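会社のルールと「正しいこと」
お店や会社が、お客さんにうそをつかないために

2021年4月26日

会社は、物を作ったり売ったりしてお金をかせぎます。かせいだお金で、働く人に給料をはらい、新しい商品を考えます。お金をかせぐのは悪いことではありません。でも、どんなやり方でかせいでもよいわけではありません。

会社が何をしてよくて、何をしてはいけないかを考えることを「企業倫理(きぎょうりんり)」といいます。「企業」は会社のこと、「倫理」は人として正しい行いのことです。

法律とのちがい
国が決めた、みんなが守らなければならない決まりが法律です。法律をやぶった会社は、罰金をはらったり、仕事を止められたりします。
けれども、法律に書いていないことで、お客さんがこまる場合もあります。たとえば、箱の大きさはそのままで、中のおかしを少なくしたとします。重さは箱のうらに小さく書いてあります。決まりはやぶっていないかもしれませんが、前と同じだと思って買った人はがっかりするでしょう。

ピバデロ社の話
ここからは、お話で考えてみましょう。ピバデロという会社が、ルトゲートという町で「レミメッティ」という保存容器を売っていました。ふたをしめると中身がこぼれない、というのが売り文句です。
8月に、工場の検査で、ふたがきちんとしまらないものが見つかりました。2,000個を調べたところ、74個がそうでした。けがをするような故障ではありません。でも、スープを入れてかばんに入れたら、こぼれてしまいます。

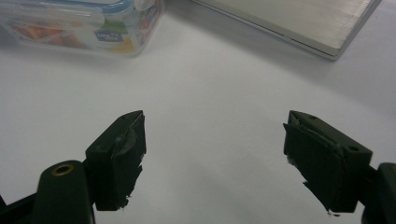 そのとき、同じ工場で作った容器は、もう23のお店にならんでいました。会社の中では意見が分かれました。
「お客さんから苦情が来たら、そのとき取りかえればいい。」
「すぐにお店から引き上げて、買った人にも知らせるべきだ。」
一つ目のやり方なら、お金はあまりかかりません。二つ目のやり方では、運ぶお金も、調べなおすお金もかかります。悪いうわさが立つ心配もあります。
ピバデロ社は二つ目を選びました。お店にはり紙を出し、買った人には新しいものと取りかえました。その月の売り上げはへりました。

会社が売った物を自分から集めて、直したり取りかえたりすることを「リコール」といいます。自動車や電気製品のニュースで、聞いたことがある人もいるでしょう。

だれのことを考えるか
会社の行いで、よい思いや悪い思いをする人はたくさんいます。こういう人たちをまとめて「利害関係者」といいます。おもに次の4つに分けて考えてみましょう。
・商品を買うお客さん
・会社で働く人
・材料を売ってくれる、ほかの会社
・工場やお店の近くに住む人
お金を出して会社をささえる「株主」も利害関係者です。株主は、会社がもうかると分け前をもらえることがあります。全員が同じことを望んでいるとはかぎらないので、会社の人は話し合って決めます。

まちがいに気づいた人は
工場で働く人が、上の人のごまかしに気づくことがあります。上の人に言いにくいときのために、会社の中や外に相談の窓口があります。まちがいを知らせることを「内部通報」といいます。日本には、決められた条件を満たす通報をした人を守るための法律もあります。

考えてみよう
フィクレというジュースの会社が、「くだもの100%」と書いた広告を出しました。ところが、あとで調べると、少しだけ砂糖が入っていました。あなたが社長なら、まず何をしますか。お客さんには、どんな言葉で知らせますか。おうちの人や友だちと話してみてください。

ことばのまとめ
企業倫理:会社が正しい行いをするための考え方
リコール:売った物を会社が集めて、直したり取りかえたりすること
利害関係者:会社の行いによって、えいきょうを受ける人たち
内部通報:会社の中のまちがいを、働く人が窓口などに知らせること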